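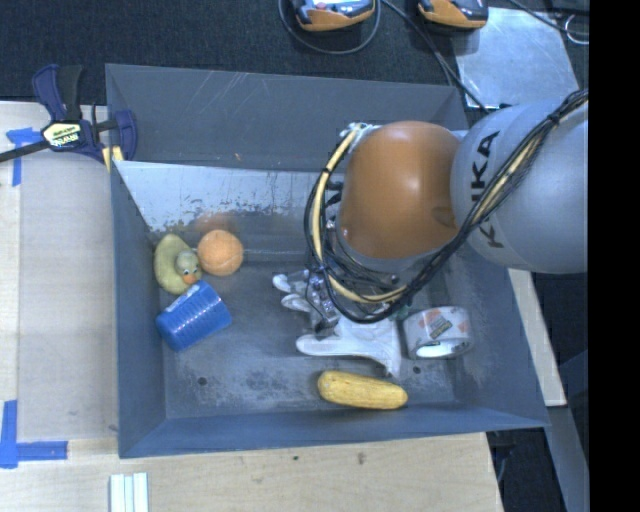 According to one reader's comment on the talk page of this entry, a vote-escrow token is "a savings bond with a ballot paper stapled to it", and the comment goes on to complain that earlier versions gave the lock-up formula without saying what happens to votes as the lock runs down. The decay rule is set out under Voting weight.

Zastari escrow model

The Zastari escrow model is a method of assigning voting rights in a decentralised finance protocol according to both the number of tokens held and the length of time for which the holder agrees not to move them. It takes its name from the Zastari lending protocol, where it was first used in place of one-token-one-vote. Variants are in use at the Hamel exchange and in the Cendevness stablecoin system.

Background

Under the original Zastari rules, any holder of the ZST token could vote on a proposal provided that the tokens were in the holder's wallet at the block in which voting opened. Tokens could be borrowed shortly before that block and returned soon after it. Proposal 13, which sought to raise the borrowing limit on a thinly traded asset, passed with a majority made up largely of borrowed tokens. The change was reversed by a later vote, and the discussion that followed led to the escrow design.

Two other designs were put forward at the same stage. One would have averaged each wallet's balance over the preceding month. The other would have required a deposit from every voter, forfeited if the tokens were moved before the result took effect. The averaging design was dropped owing to the cost of storing past balances on chain. The deposit design reached a test vote but did not meet the quorum.

Mechanism

A holder sends tokens to the escrow contract and chooses an unlock date. The contract records the amount, the date and the address, and issues a balance of voting units. These units cannot be sold, transferred or used as security for a loan. The locked tokens cannot be withdrawn before the unlock date under any condition except an emergency release, described below.

The shortest lock is one week and the longest is four years. Unlock dates are rounded down to the nearest whole week, so that the contract need only keep one entry per week for all expiring locks. An existing lock may be extended or added to. It may not be shortened. A wallet may hold only one lock at a time, although contracts acting for many holders are treated as a single wallet.

Voting weight

Voting weight equals the amount locked multiplied by the time remaining and divided by the maximum lock time. A holder who locks 100 tokens for four years begins with a weight of 100. After two years, if the lock has not been extended, the weight is 50. At the unlock date it is zero, and the tokens may be withdrawn.

Weight is read at the block in which a proposal opens and is fixed for that proposal. Decay during the voting period has no effect on votes still to be cast. In the Hamel variant the weight is read when the vote is cast, which slightly favours early voting.

Fees and rewards

Part of the interest paid by borrowers is shared among locked holders in proportion to weight. At Zastari the share is 3 per cent of interest collected. It is paid in the asset borrowed and must be claimed by the holder. Unclaimed amounts pass to the protocol reserve after one year.

Cendevness pays no fees to locked holders. Weight there is used only to direct newly issued tokens towards particular liquidity pools, by means of a weekly allocation vote.

Emergency release

The escrow contract includes a function that opens all locks at once. It can be called only by a proposal carrying two thirds of all voting weight, and takes effect after a delay of seven days. It is intended for use when the contract must be replaced. Once called it cannot be reversed, and all voting weight falls to zero when the delay ends.

Adoption

The model came into force at Zastari in August, with 471 wallets holding locks at the end of the first weekly period. The count published on December 2, 2023 was 3,185. These figures treat each pooled contract as one wallet and so do not give the number of individual holders.

Criticism

The most frequent objection concerns pooled contracts, of which Zillham is the largest. Zillham accepts ZST from users, locks it for the maximum term, and issues a freely tradable receipt token in return. Holders of the receipt token instruct Zillham how to vote. Since the receipt can be bought and sold at any time, critics hold that it restores the short-term voting the escrow was meant to prevent. Supporters reply that the underlying tokens remain locked, and that the receipt usually trades below the price of ZST, so that the cost of leaving early falls on the person who leaves.

A second objection is that linear decay obliges active voters to renew their locks repeatedly, paying a network charge each time. A proposal to add automatic renewal has been drafted but has not been put to a vote.

See also

Delegated voting
Liquidity pool
Quorum (token governance)
Snapshot block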